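We use cookies to improve your visit. By continuing to browse you accept our cookie policy.

The Box Comes to the Table

2018-06-16

The tool rental counter at Stostex takes back 184 kits on a normal day. Until last year every one of them was emptied, checked and repacked by hand at the Marar warehouse. Eight people did the work, standing, in two shifts.

Now a sorting arm made by Prikis handles part of it. The arm picks up one item at a time, and software called Vekell decides which bin it belongs in. Wrenches were easy from the start. Tape measures took longer, and anything clear or shiny still gives it trouble.

The staff had a say in what it practices on. They asked for the things that really come back in a kit, including the trash. Customers return drink bottles and foam cups along with the calipers, and a sorter has to cope with both.
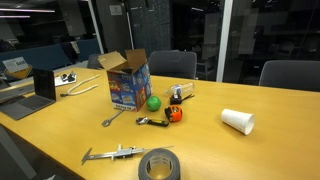

The eight jobs are still there, but they have changed. Two people watch the arm and clear its mistakes. The rest do inspection and repair, work that used to be sent out. Pay went up a little for the repair bench and stayed the same for everyone else, and that is a sore point on the late shift.

Some miss the old pace. With a kit in front of you, one worker told us, you could talk to the person next to you. The arm's station is fenced and the fan is loud. Others say their shoulders hurt less and they would not go back.

In its first full month the arm asked for help 1409 times. The goal for July is under 200. The crew thinks that is too low and has told management so.

A second arm is on order. Where it will stand has not been settled, and the repair bench wants to keep its window.

Related
Who Fixes the Forklift?
Night Shift at the Parcel Hub
What a Repair Bench Costs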